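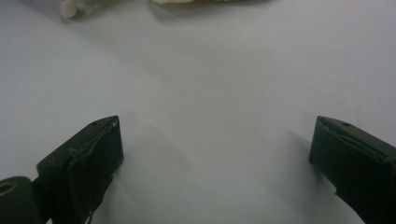 Home | Opinion | Work | Archive | Contact

The Hours Nobody Budgets For

3 Jul 2023 - 4 min read

When Testwood put hand-held grippers on the packing floor last year, the notice on the board said the job would stay the same. Packers would do part of each shift with the tool in hand so that the arms coming later could learn from them. Pay would not change. The notice was accurate about the pay.

I worked that floor for seven years before I moved to the office, and I still eat lunch with the people on it. What changed for them was the kind of attention the work asks for. A packer with bare hands can pick up a soft item, feel that it is folded wrong, fix it and set it down while talking to the person across the table. With two padded fingers you have to look at everything. You line up, close, lift, place and open. Ximena Arriaga trained half the people there, and she told me her first month with the tool was like going back to her first month on the job.

The company counted 3,124 recorded picks in that first month and was pleased. I have no quarrel with the number. My quarrel is with how the hours behind it were treated. Recording time was logged as ordinary packing time, so anyone who spent a morning teaching the system looked slow on the weekly sheet. Martti Lappalainen asked for a separate line on the sheet. It took until spring to get one.

I am not against the arms. The late shift is hard on wrists and backs, and I would be glad to see a machine take the worst of it. But the skill going into those machines belongs to particular people, and they should be paid for it as skilled work. A welder who trains apprentices gets a training rate. I don't see why a packer should get less when the apprentice is a machine.

The Nunda plant handled this better. Recording there is a posted job with its own rate, and people bid for it. They also see what their sessions are used for, and a bad session can be thrown out by the person who made it. Output dipped for a while and management lived with it.

Testwood could do the same by the end of July if it wanted to. Put the rate in writing. Take recording hours off the packing sheet - all of them, including the old ones. And tell people which jobs the arms are meant for before they arrive, while there is still time to train for something else.

Recent in Opinion

The Break Room at Filosov Is Closing
What a Shift Swap Really Costs
Maillard Went Back to Paper Schedules
Letters: Overtime and the Late Bus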